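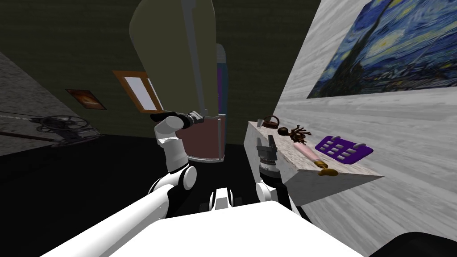 Progress report to Grotetton, household manipulation work
Date: 2021-11-03
Prepared by: Bongani Maluleke

Summary

Work on the door-opening task is behind plan. The policy passed its tests in the simulator but a fault in the force limit means we can't rely on those results. We have stopped the move to the physical robot until the fault is fixed and the tests are repeated.

What went wrong

The Matei controller is supposed to release the handle when the pull goes over 35 newtons. In the simulated kitchens it did not. Muchen Xie was going through the logs of a batch of 100 runs and found 7 in which the left gripper kept pulling on a door that had jammed. The runs were still scored as successes – the scoring script only looks at the final door angle.

The cause is a units error in the Girneo interface, introduced when we changed physics engines in March. The limit was being read at the wrong scale, so the cutoff never triggered. The right arm reads the same setting and has the same fault.

No hardware was involved and nobody was at risk. On the real robot the same fault could have pulled a handle off or tipped an appliance.

Done so far

The units error is corrected and under review. The scoring script now fails any run that goes over the limit. Earlier results from Jilell have been marked as not valid and should not be quoted.

Still to do

Repeat the full batch with both arms. Add a separate cutoff on the physical robot that does not depend on the controller software – parts are on order.

Effect on schedule

We expect a delay of 2 weeks. No extra money is requested. The revised test results will be sent as soon as the repeat batch is checked.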